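The Hotel Stetlow gave its guests a card at check-in with one question on it: How likely are you to recommend us? Yaneth Cuadros, night desk, collected the cards at six and typed them up for the owner, who liked a number with his eggs.

April had been poor. Room 8 complained that the pillow was too soft, then asked for another one, which was too hard, then kept both.

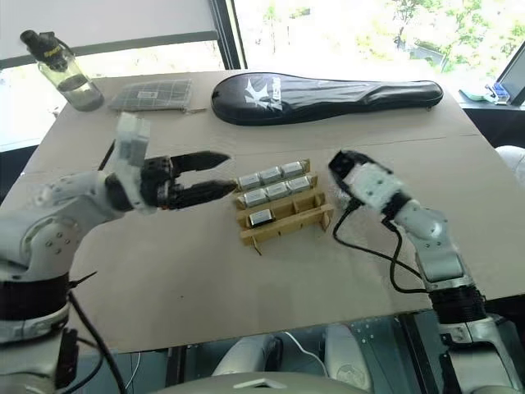
Raffaele Zuccaro thought the trouble was the breakfast, and said so through a mouthful of it. He had stayed 100 nights and meant to stay more, but a man could not be expected to recommend that melon.

"Could you put that on the card?" Yaneth asked.

"I don't fill out cards. They never read them."

She wrote it down for him and gave the place a seven, which seemed fair. By the time the owner came down she had done the same for Room 12, who had only sighed at the elevator, and for a couple from Furnenden who left before dawn without a word — a six, she decided, judging by the way they rolled their suitcases.

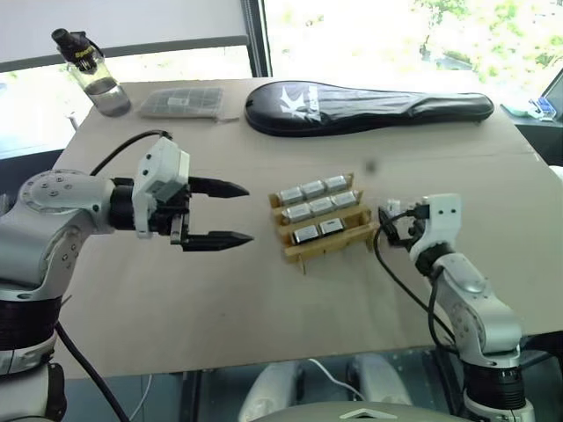
The owner read the pile twice. He had never seen such frank handwriting, or so much of it alike.

"People are opening up," he said.

"It's the night air," said Yaneth.

He raised the rates the next morning and canceled the melon. Mr. Zuccaro asked for a card.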